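How to Make Kitchen Sponges Last and Know When to Replace Them

Jul 24, 2022

A sponge wears out because it stays wet and holds bits of food. If you deal with those two things, a decent one will last 2 weeks or a little longer in a busy kitchen.

What you need

Dish soap
White vinegar
A bowl
Somewhere to stand the sponge where air can reach it

Step 1: Rinse it after every use

Hold the sponge under warm running water and squeeze it until the water comes out clear. Check the rough side for rice, egg and cheese. Egg is easier to get out with cool water, so start cold if you have been washing breakfast plates.

Step 2: Wring it out

Squeeze hard, fold it over and squeeze again. Don't twist a sponge that has a scouring pad glued on, as the pad will start to peel at the corners.

Step 3: Stand it up

A sponge lying flat in the sink or on a soap dish stays damp underneath. Stand it on its long edge and leave a gap between it and the next one. A shelf or ledge away from the faucet works well. I used a Doston suction holder for a while, but it kept dropping off the tile, and I went back to a plain shelf. 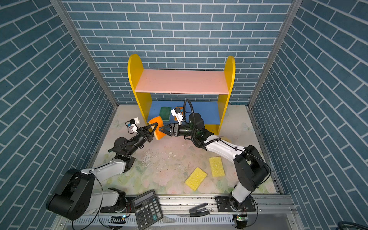 Step 4: Soak it once a week

Mix equal parts white vinegar and warm water in the bowl. Push the sponge under until it stops bubbling and leave it for 12 minutes. Rinse well and wring it out. This helps with the smell. It does not make an old sponge new, and you should never mix vinegar with bleach.

Step 5: Keep jobs separate

Use one color for dishes and another for counters and the stove. Wipe up raw meat juice with a paper towel and throw it away. When a dish sponge gets worn, cut off one corner so you can tell it apart and move it to the bathroom or the garage.

When to throw it out

Replace the sponge if it smells after a soak, feels slimy, or leaves crumbs of itself on the plates. The Sitik multipacks I buy come with 8, and I opened the last pack in January.

Cellulose sponges shrink and go hard when they dry. They soften again under the tap.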